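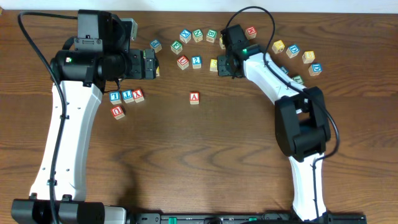
Write the house rules down before you switch anything on

By Evie Penrose
01/05/2025

I have been around small robot arms long enough to have grown fond of them, and fondness, I'm sorry to say, is where a lot of bad habits begin. A pair of arms picking through wooden alphabet blocks on a tabletop looks about as threatening as a kindergarten, and so people lean in – I've done it myself, more than once, with my sleeve dangling – to nudge a letter over while the motors are live.

At Lelstead we wrote our first proper set of rules in February, and it runs to 11 lines. The one I'd defend to anybody is that no hand crosses the table edge until both arms have been parked and the person at the keyboard has said so out loud. The next is that cables get checked along their whole length at the start of a session, clips included. A lead that snags on an elbow joint can drag an arm somewhere you never asked it to go, and you'd be surprised how often a clip works itself free.

My friends over at Tapley think this is all a bit much for bench-top gear, and they point out (fairly!) that the formal standards were written with much bigger machines in mind. I still say a small motor deserves good manners. Their own rule book is 886 words and covers mostly who books the room, and I would happily trade 700 of those for one plain sentence on where the stop button is and who is allowed to press it, which to my mind ought to be everyone.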